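받는 곳: 자취살림 메일링 리스트
보낸 사람: Muireann Lynch
날짜: 2018-07-04
제목: Re: [살림] 수저통 하나로 이사 짐 줄이기, 되나요?

Eoin 님, 질문 올려 주셔서 정말 반가웠어요! 저 이 주제로 할 말이 너무 많아서 어젯밤에 쓰다가 졸려서 접고 오늘 점심시간에 다시 씁니다. 길어도 봐 주세요.

> Eoin Mulcahy 님이 쓴 글:
> 안녕하세요, 가입하고 눈팅만 하다가 처음 글 남깁니다.
> 다음 달에 원룸에서 원룸으로 옮기는데 부엌 짐이 제일 골치예요.
> 냄비나 그릇은 상자에 넣으면 되는데, 젓가락, 숟가락, 거름망 같은
> 자잘한 것들이 늘 문제입니다. 지난번 이사 때는 비닐봉지에 다
> 쓸어 담았다가 봉지가 터져서 젓가락 짝을 결국 못 맞췄어요.
> 5월 모임에서 수저통째로 싸면 편하다는 얘기를 얼핏 들었는데,
> 어떤 통이 좋은지, 새로 사야 하는지, 긴 것들은 어떻게 넣는지
> 궁금합니다. Gurker에서 파는 칸막이 있는 것도 봤는데
> 자취생한테는 좀 큰 것 같기도 하고요.
> 경험 있으신 분 조언 부탁드려요.

우선 통부터요. 저는 구멍 뚫린 흰 플라스틱 통을 제일 좋아합니다. 가볍고, 옆으로 물이 빠지고, 도착해서 싱크대 옆에 세워 두면 그걸로 정리가 끝나거든요. 칸막이는 없는 쪽이 낫더라고요. 칸이 나뉘어 있으면 거름망처럼 둥근 물건이 걸려서 안 들어가요. Gurker 것은 Panagiotis 님이 쓰시는데, 칸이 좁아서 국자는 따로 빼놓는다고 하셨어요. 혼자 사시면 직사각형으로 길쭉한 작은 통이면 충분합니다. 이미 쓰던 게 있으면 그걸 쓰시고요!

그다음은 침대 위에 전부 펼쳐 놓는 거예요. 식탁이 넓으면 식탁도 좋지만 원룸에서는 침대만 한 자리가 없죠. 젓가락이 굴러가도 바닥으로 잘 안 떨어지고, 무늬 있는 시트 위에서도 의외로 다 잘 보여요. 서랍에 있던 걸 몽땅 꺼내서 늘어놓으면 '내가 이걸 왜 갖고 있지?' 싶은 게 꼭 나옵니다. 저는 병따개가 그랬어요. 술도 안 마시는데요.

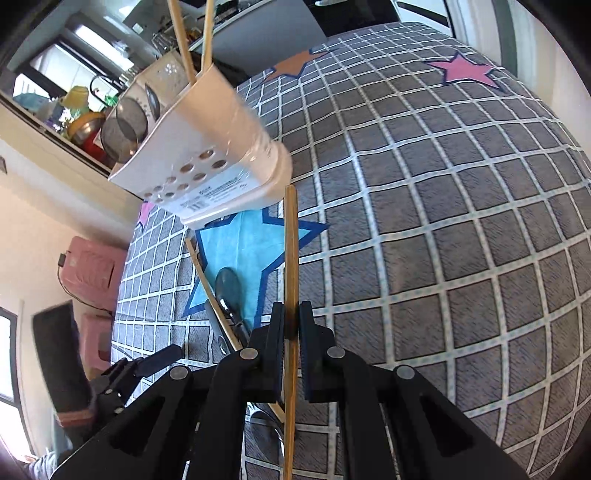 자취살림 동호회 정리수납반

펼쳐 놓은 다음에는 통에 넣는 순서인데, 저는 거름망부터 넣습니다. 둥근 머리가 통 위로 나와도 괜찮아요. 그 옆에 은색 숟가락을 볼록한 쪽이든 오목한 쪽이든 한 방향으로 세우고, 나무젓가락은 맨 나중에 빈틈으로 찔러 넣으면 됩니다. 젓가락은 길어서 어차피 위로 삐죽 올라오니까 억지로 눕히지 마세요. 눕히면 다른 게 안 들어가고, 통을 들 때 옆으로 기울면서 우르르 빠져요. (네, 제가 해 봤습니다.)

긴 나무 막대 같은 것은 통에 넣지 말고 따로 모으세요. 저는 행주로 말아서 고무줄 2개로 묶어요. 청록색 숟가락처럼 색이 있고 반들반들한 것도 저는 금속하고 같이 안 넣습니다. 저번에 아끼던 걸 같이 넣었다가 긁혀서 며칠을 속상해했어요. Kieran Ó Conaill 님은 그냥 다 같이 넣어도 멀쩡하다고 하시는데 그분은 물건을 워낙 살살 다루시니까 참고만 하시고요.

비닐 얘기도 빠뜨릴 수 없어요. 새로 산 통이면 투명 비닐에 싸여 있는 경우가 많은데, 저는 입구 쪽만 열고 나머지는 그대로 두는 걸 추천해요! 구멍으로 먼지도 덜 들어가고 얇은 젓가락이 구멍에 끼는 일도 줄어요. 스티커 라벨도 이사 끝나고 떼면 됩니다. 미리 떼면 끈적이는 자리에 온갖 보풀이 다 붙어요. 이미 쓰던 통이면 큰 비닐봉지를 한 겹 씌우고 입구를 느슨하게 묶으세요.

마지막으로 버릴 것. 짝 안 맞는 나무젓가락은 저는 안 버려요. 화분 흙 고를 때, 좁은 병 닦을 때, 창틀 먼지 긁을 때 다 씁니다. 대신 식사용이랑 섞이지 않게 끝에 펜으로 줄을 하나 그어 두세요. Lwazi Buthelezi 님이 알려 주신 방법인데 너무 간단해서 감탄했어요.

통째로 싼 건 냄비 안에 세워서 상자에 넣으면 안 넘어집니다. 냄비가 작으면 빈 쌀통도 좋아요. 상자 겉에는 꼭 '첫날 저녁'이라고 써 두시고요. 이사한 날 라면 끓여 놓고 젓가락 찾아 상자 뒤지는 것만큼 서러운 게 없잖아요.

혹시 거름망 손잡이가 유난히 길면 크기를 적어서 답장 주세요. 저희 집에 Joda 통이 하나 남는데 좀 깊은 편이라 맞을지도 몰라요. 다음 모임 때 들고 갈게요. 이사 날짜 정해지면 그것도 알려 주세요, 상자 모아 둔 것도 있어요!

Muireann 드림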